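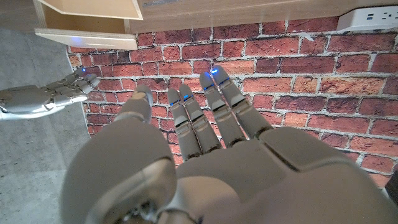
Two-handed student project: left and right hands drift out of step after a while

Posted by Traian Toma in School and College Robotics

I help with the robotics option at a sixth form in Wumotcombe. We have a student project this year that uses two five-fingered hands, one left and one right, and the students have to make them work together. The set task is to pick up a foam block with the right hand, pass it to the left, and put it down in a tray. They have written all the code themselves in Python, with one program for each hand and a third one that tells the other two when to start each step.

It works well when the programs have just been started. The fingers close at the right time and the block is passed over without much trouble. After a long practice session the left hand starts to open late, or the right hand lets go early, and the block falls. If we stop all three programs and start them again, it is fine for a while.

What we have tried so far:

Changing the USB cables over. No difference.
Swapping which program starts first. No difference that we could measure.
Slowing every movement down. This hides the fault for longer but it still comes back.
Running each hand alone. Each one repeats its own moves correctly for as long as we care to watch.

Each step has a fixed time allowed for it. The third program sends "start step 4", for example, then waits 2 seconds, then sends "start step 5". The students took the times from watching the hands with a stopwatch. Both hands get the same messages over the college network, as the two programs run on separate laptops.

The group has to show this at the Stavport schools day in April, and the rules allow one restart only. The run there is ten passes in a row. I would like them to fix the cause, but I don't want to take the project over and rewrite it for them. Where should I point them first? I teach electronics and my own programming is fairly basic, so please keep it simple.

Bianca Ciobanu
Accepted by the poster - 58 votes

The fixed times are the cause of this, or most of it. Your third program doesn't know whether a step has finished. It only knows that it has waited. Each finger takes a slightly different time to close depending on what it is holding and how hard it has to push, and each message takes a slightly different time to arrive. Any small delay that isn't noticed is carried on to the next step, and the two hands end up working through the list at different places.

Have the students change it in this order, testing after each change.

First, write a log. Every time a hand starts or finishes a step it should write one line with the step number and the time. Do this before touching anything else. Run it until it fails and look at the two logs next to each other. The students will see the gap growing, and they can put that in their write-up.

To compare the logs the two laptops need to agree on the time. The easiest way is to run both programs on one laptop. If that isn't possible, set both clocks from the same time server before the run and write down that you did so.

Second, make each hand report back. When the left hand has finished step 4 it sends "left, 4, done". The third program waits for "done" from both hands before it sends step 5. Take the 2 second waits out. Keep a time limit as a safety measure, so that if one hand never answers, everything stops where it is and the fingers hold their position. Don't let it carry on to the next step after a time limit. That is how you drop the block.

Third, decide what "done" means for a grip. For an open hand it is simple, as the fingers have reached the position asked for. For a closed hand they may never reach it, because the block is in the way. Most hands will let you read the motor position, so count a finger as done when it has stopped moving for a short time. If yours also gives motor current, use both.

For the pass itself there should be an extra step. The left hand closes and says done. Only then does the right hand open. From your description I think you have these as one step with two waits in it. Split it.

I ran a similar project with a group in Kirkcombe and the log was the part that got them going. They had been sure that one hand was faulty and had asked for a new one. It took them two sessions to make the changes, with very little from me.

One more thing to check. If the programs read commands from the network in a loop with a sleep in it, messages can pile up. The hand then works through old messages while new ones come in, and that would also give you a fault that gets worse with time and goes away on a restart. Ask them to print how many messages are waiting each time round the loop. It should be 0 or 1. If it climbs, they need to read everything that is waiting and not just one message per loop.

Coman
4 votes

Could be heat. Small motors get weaker when they are warm and the grip goes soft. We had this with a hobby arm. Let them rest between runs and see if it comes back after ten minutes off without restarting the programs. If resting cures it then it isn't the code.

Also use a lighter block.

Traian Toma
Reply to Coman

We tried this at lunchtime. We left the programs running with the hands still and came back to them later. The fault was still there on the first pass. The block is only foam so I don't think the weight matters, but thank you.

Wumotcombe parent
1 vote

Not an answer as such, but check the college network isn't busy at the times you practise. Ours at work slows down every afternoon. A small cheap switch with nothing else plugged into it would take the rest of the building out of it. You would need two network cables for the laptops and one for the machine running the third program, if that is separate.

Traian Toma
Reply to Bianca Ciobanu

Thank you, this was very clear. An update for anyone with the same fault.

The students added the log and ran it until it dropped the block. The left hand's program was several steps' worth of messages behind by then. It was the pile-up you described in your last paragraph. There was a sleep in the loop and it read one message each time round. The third program also sends a "still here" message very often, which I had not known, and those were filling the queue. The right hand had a shorter sleep in its loop, because a different pair of students wrote it, so it kept up for longer.

They have fixed the loop and are now adding the "done" messages. With only the loop fixed they did 100 passes with 2 drops, both at the hand-over itself and neither near the end, so I take those to be the missing step between one hand closing and the other opening. They have that on the list for next session.

We have moved both hand programs to one laptop for now. I will get a switch as well, if only so that we don't depend on whatever network is available in the hall at Stavport.

Bianca Ciobanu
Reply to Traian Toma

Good. Keep the log from the failed run somewhere safe before they tidy up the code, as they will want it for the write-up. For the hand-over, get them to add a short pause after the left hand reports done and before the right hand opens. Start with half a second and bring it down until it starts to fail, then go back up a bit.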